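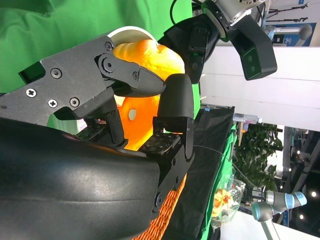
Elleson Automation Office
@EllesonAutomation · August

1/ The Elleson Automation Office has completed its equipment plan for the coming budget year. This thread sets out what we intend to buy, what we will hold back, and what partner sites should submit.

2/ The plan covers 2 new handling cells, one at Nuruma and one at Rositz. Each request was reviewed against the same form: the task, the items to be handled, floor space, power, and staff hours for setup.

3/ Handling of produce and other rounded items remains the first priority. A gripper with a jointed finger on one side and a rounded pad on the other can pinch a round, slightly lumpy item, and sites should name their own shapes and sizes when they apply.

4/ Grip pads and fingertips are budgeted as consumables. We have approved 300 replacement pads across all sites, to be held in the Rositz store and issued on request.

5/ Cameras will be listed on a separate line from arms. In past years they were bundled with the arm price, and sites could not replace one without reopening the whole order.

6/ Sites planning more than one arm at a shared station must include a reach drawing. Requests without one will be returned. Cable routing, stands and mats should be priced in the same request.

7/ We received 19 requests. Those not funded this year stay on file and do not need to be sent again unless the task has changed.

8/ Service terms: the Nørgaard agreement is extended by 6 months on present terms. No site should sign its own service contract during that period.

9/ Training hours are charged to the site, as before. Please enter them under staff costs. Entries under equipment will be moved by this office and may delay approval.

10/ Delivery dates will be sent to Nuruma and Rositz once the orders are confirmed. Questions on the form may be sent to the equipment desk before 4 p.m. on any working day.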